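Card holder

A card holder is a small, flat case or sleeve made to carry one or more cards: bank cards, library cards, transit passes, business cards, membership cards and the many other printed rectangles that collect in a pocket. It is smaller than a wallet, usually has no space for coins, and is one of the most varied little objects in everyday use. Card holders are sewn, folded, glued, molded and woven, and a person with a sheet of stiff paper and a free evening can make a perfectly good one at the kitchen table.

Names

The terms "card holder," "card sleeve" and "card case" overlap. In general use, a sleeve is soft and thin and fits closely around a single card, while a case is stiff and may close with a lid, snap or flap. "Card holder" covers both, along with the open-faced kind worn on a lanyard. Stationers in Rostby also use the older word "slip," which survives on price tags at the town's February paper fair.

Construction

The simplest form is a single sheet folded once and closed along two sides, leaving the third side open as a mouth. The fold does most of the work, and a good one is a pleasure to handle: crisp at the edge, with just enough spring to grip the card. Many makers cut a half-moon thumb notch at the mouth so that the card can be pushed out with one finger.

Lined holders add a second layer, often in a contrasting color. The lining protects the printed face of the card from rubbing, and it gives the maker a chance to show off, since the inner color appears only when the holder is opened or tilted. Borders serve a similar purpose. A colored edge strengthens the place where a holder wears out first, and it makes a thin object much easier to find on a busy surface.
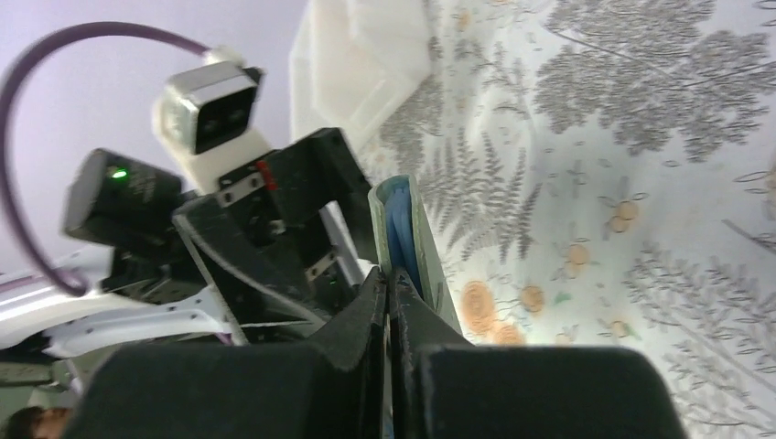
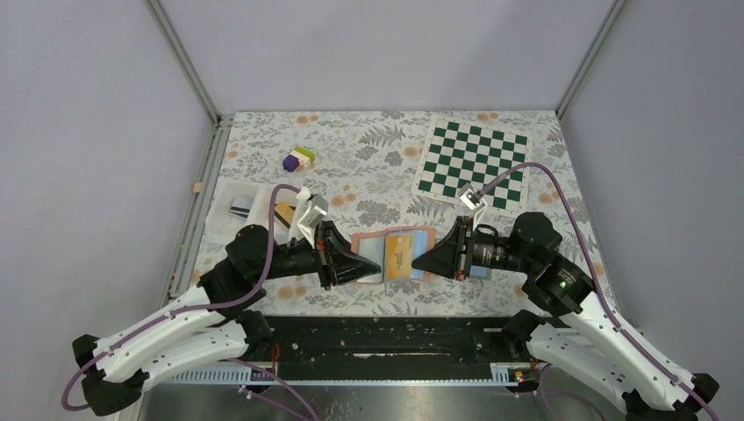
Floral cloth with fern-like sprigs and small orange blossoms. In the second picture, a tan-gold card rests on a pink-bordered card holder.

Sizing

A holder is measured by its inside width, and the fit matters more than the material. Too tight, and the card bends or refuses to come out. Too loose, and it slides free the first time the holder is turned upside down. The usual home method is to lay the card on the sheet, trace it, and add a margin of 3 millimeters on each closed side. Leather needs a bit more at first because it is stiff when new, and it relaxes wonderfully with use. Plastic sleeves stay close to their original size, although they can stick to a glossy card in hot weather.

Collecting

Card holders have a small and very cheerful following among collectors, who value them for their prints, their linings and the odd things left inside. The best-known group is the Hullari collection in Detusham, begun by the retired bookbinder Parisa Soltani, who started by saving the paper sleeves that came with her own library cards. The collection now holds 1,695 pieces, of which 159 are handmade. Among the favorites are the folded sleeves from the Chiriac stationery shop, issued in a run of 500 and given away with a box of envelopes. Each had a plain outside and a brightly patterned lining, and the pattern was a surprise until you opened it. Soltani's catalog sorts holders by the way they close, a system that several other collectors have since picked up.

Condition is judged mostly at the corners and along the fold. A little wear is widely accepted, and some collectors prefer it, as a softened sleeve shows that it has done its job. Original cards, when present, are kept with their holders.

Care

Paper and card-stock holders should be kept flat and dry. A splitting fold can be backed from the inside with a narrow strip of thin paper and a dab of paste, then left under a heavy book overnight. Plastic sleeves can be wiped with a soft, damp cloth and should be dried fully before the card goes back in. Fabric holders may be washed by hand and pressed while slightly damp, with a piece of plain cardboard slipped inside to hold the shape.

See also: Bookbinding; Envelope; Lanyard; Wallet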